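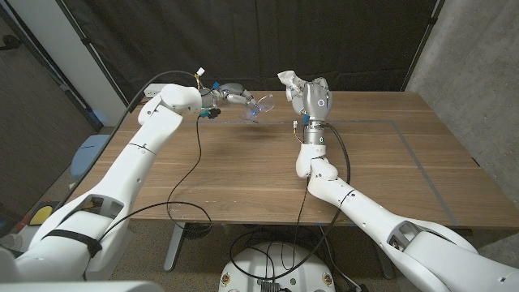
Slide 2 – What "recyclable" means on a label

Leave the slide up, let people read it. Ask who rinses their yogurt cups. Most hands will go up. Ask who knows where the cups go after the truck leaves.

Thin clear plastic is my subject for the next 10 minutes. The label says it can be recycled. Can be, by someone, somewhere. I called the sorting plant at Wotberg and asked if they were that someone. They were not.

Slide 3 – The Renance survey

They wrote to 326 households and got 176 answers. The press release says "residents overwhelmingly support" the new bins. Which residents? The ones who like filling out forms about bins. Don't rush this, it usually gets a laugh and then a question about sample size. Take the question.

Slide 4 – Furix

Their brochure claims a bag made from old bags. Read the small print aloud: "up to" 300 bags per roll. Zero is also up to 300. I asked for the real figure in March and am still waiting.

Slide 5 – Deposits

Kubíček store tried a deposit on clear tubs. Returns went up – so did the price of the tubs. I don't know if that counts as a success and I'd say so.

If time is short, skip to the bin photos. Handout is by the door.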